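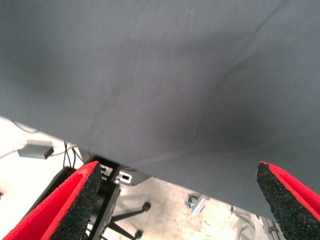
1/ Hilo del fallo tonto que nos ha tenido entretenidos desde agosto en Pludetard. Dos brazos, un plato con clavijas, unos engranajes pequeños y una parada de emergencia que saltaba cuando le daba la gana 🙃

2/ La tarea la llamamos Mulico y es sencilla de contar: coger cada engranaje de la tela y meterlo en su clavija. Llevábamos 60 intentos bastante decentes y de repente el brazo izquierdo se clavó en pleno descenso, con el engranaje cogido.
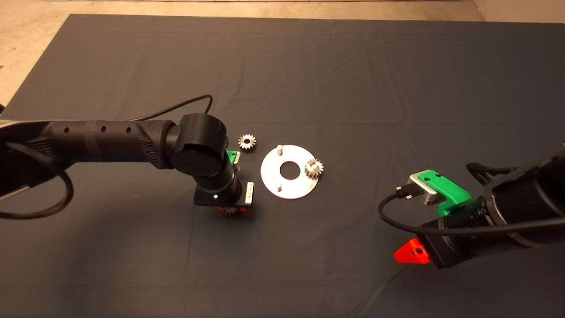 Y al rearmar dio un tirón hacia abajo!! Yo tenía la mano a un palmo de la pinza. No me pasó nada, pero menudo susto.

3/ Primera sospecha, el software (siempre culpo al software). Repasé 81 registros y nada, ni una orden rara. Lo único común era que el codo iba muy doblado cuando perdía la comunicación.
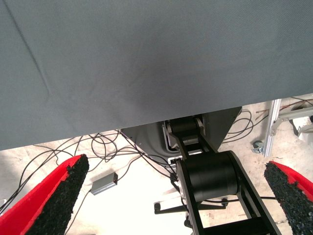
4/ Así que al suelo, a seguir cables. Hay un buen lío ahí debajo, ya lo sé, no me riñáis. Moviendo el brazo a mano conseguí repetir el corte unas 17 veces: un conector medio suelto que se abría con el tirón del cable.

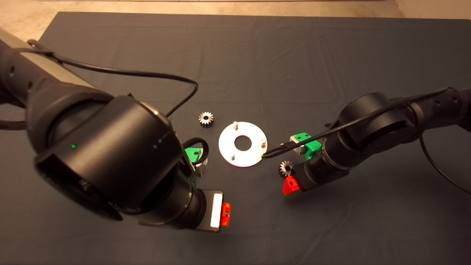

5/ Conector cambiado, más holgura en el bucle y rearme a velocidad lenta por defecto. Y norma nueva: mientras se rearma, las manos fuera de la mesa.

6/ Me queda mirar el brazo derecho, que lleva el mismo conector. Si alguien en Camargo usa un montaje parecido, que le dé un meneo al cable con el codo doblado y me cuente.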